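Home | Forums | Members | Search | Log in
Category: Procurement and Planning > Robot Cells > Grippers and End Tooling

Budget planning for a second bin picking cell – request for comments

Started by P_Athanasiadis, 12 September 2026
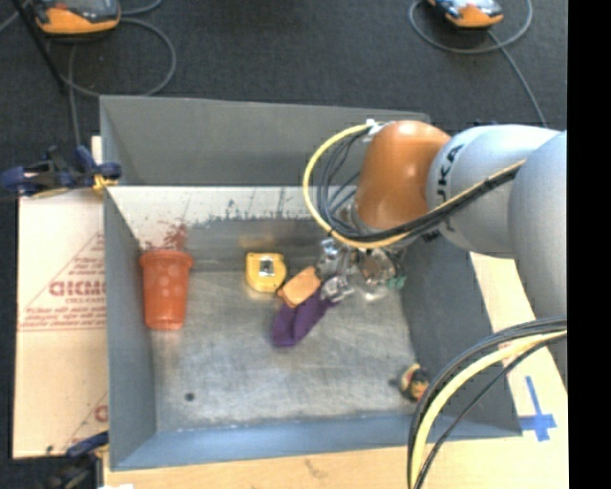

Mixed items in the metal bin, KUKA arm with gripper, clamps on the left side.

P_Athanasiadis wrote:

Members are invited to comment on a draft equipment plan. Our department operates one bin picking cell and has been asked to submit a costed proposal for a second before the end of the budget year. The proposal must cover the arm, the gripper, the bin, the work surface, cabling, spare parts and training. The ceiling set by our finance office is 55 percent of what the first cell cost. The arm itself is excluded from that figure, as it will be transferred from another site.

The draft is divided as follows. The largest share goes to the gripper. The second share goes to Inberg for installation and safety review. The remainder covers the bin, fixtures, spare cables and a small reserve. The test items are ordinary household goods and would be purchased locally.

I would welcome comments on two points in particular. The first is whether the gripper should be bought outright or leased. The second is whether the reserve is adequate. I have not set one aside before and have no basis for the amount.

Prodromos Athanasiadis

----

espanos wrote:

Thank you for sharing the draft. I reviewed a similar plan for our facility in June and have several remarks.

On the first point, I would recommend purchase. We leased a gripper through Petridis for 13 months. The monthly charge appeared modest, but the agreement required that all service be carried out by their own staff, and each visit was billed separately. By the end of the term we had paid more than the list price and owned nothing. The agreement also did not permit us to fit our own fingertips, and this proved to be a serious limit when soft goods were added to the work.

On the second point, the reserve is too small. Cables should have their own line. The cables on your arm run in open loops over and beside the bin, and I would expect any arrangement of that kind to need replacement parts on hand. We keep 2 full sets in stores. Please ask Inberg whether a guided cable package can be quoted at the same time as the installation, as a later retrofit means a second period of downtime.

Efthymia Spanos

----

benchline_ops wrote:

I must respectfully disagree on purchase. The previous post describes one poor lease and draws a general rule from it. Our lease with Plament includes service visits and an exchange of the gripper model at the midpoint of the term. For a department that does not yet know what items it will be handling in two years, the right to exchange has real value. A purchased gripper that no longer suits the work remains on the asset register, and disposal requires paperwork of its own.

I would also ask what the success measure is. The draft contains a price for everything and a target for nothing. A finance office will ask how many picks per shift the second cell is expected to complete, and how many of those may fail before a person must step in.

----

P_Athanasiadis wrote:

Both replies are appreciated. The success measure is held in a separate document, which I should have mentioned. I will add a summary to the proposal.

With regard to items, we expect the variety to increase. The current bin has a tape measure, a plastic cup and a piece of fabric in it together, and the second cell would be expected to handle the same kind of mixture from the first day.

----

espanos wrote:

That is precisely my reason for preferring purchase. Fabric and a rigid case place different demands on the fingers, and the department will want to change fingertips without asking permission. If the Plament terms allow this, I withdraw part of my objection. Would benchline_ops confirm?

----

benchline_ops wrote:

The terms allow it with written notice. Notice is given by form and is normally acknowledged within 6 working days. I accept that this would be slow for a team that makes changes often.

----

fixture_and_frame wrote:

May I raise the matter of the bin and its fixtures. The draft gives these a single line with a very low amount, and I believe this is an error.

A sheet-metal bin held by clamps is a reasonable arrangement for a first cell. It is inexpensive and can be moved when the layout is revised. For a second cell intended for daily production, I would budget for a bolted mount and locating pins, so that the bin returns to the same position after cleaning. The floor of the bin also deserves attention. Bare metal that is scuffed and reflective can trouble some depth cameras. A replaceable matte liner is a minor expense and should be listed with the consumables.

I would further suggest that the layout marks be made permanent. Tape on a wooden surface is satisfactory during planning. It lifts with time, and then the reference is lost.

----

espanos wrote:

I support the liner. I do not support the bolted mount at this stage. The department has stated that the mixture of items will grow, and a larger bin may be required within the year. Clamps are adequate until the bin size is fixed. The money would be better placed in the reserve.

----

fixture_and_frame wrote:

We have a difference of opinion, and I will leave it there. My experience is that temporary fixtures remain in service far longer than intended, and the hours spent on realignment are charged to no budget line at all. I would at least ask that the mount be quoted as an option.

----

miro_user_group wrote:

A brief note on software. The draft does not mention license renewal. Those using Miro for pick planning should check whether a second cell requires a second license or an extension of the first. The two are priced differently, and the extension must be requested before the new controller is registered. Training seats are also separate. Our department missed this and had to request additional funds in the middle of the year – an experience I would not recommend.

----

P_Athanasiadis wrote:

I am grateful for the detail. The draft will be amended as follows.

Gripper: purchase and lease to be quoted side by side, with the fingertip terms stated in writing.
Cables: separate line, 2 full sets held as spares, guided package quoted by Inberg as an option.
Bin: clamps retained, matte liner added, bolted mount quoted as an option.
Software: license extension and training seats added.
Reserve: to be raised. The amount is under discussion with finance.

I have written to Plament regarding the notice period and will post their reply in this thread. Further comments on the reserve remain welcome, especially from members who have had to defend one to a finance office.

----

benchline_ops wrote:

On the reserve, I would suggest presenting it as named risks with an amount against each. Ours was refused as a lump sum and approved in full the following quarter once it was itemized. I can send the template by private message if that is permitted here.

Tags: bin picking, grippers, lease or buy, cable management, spare parts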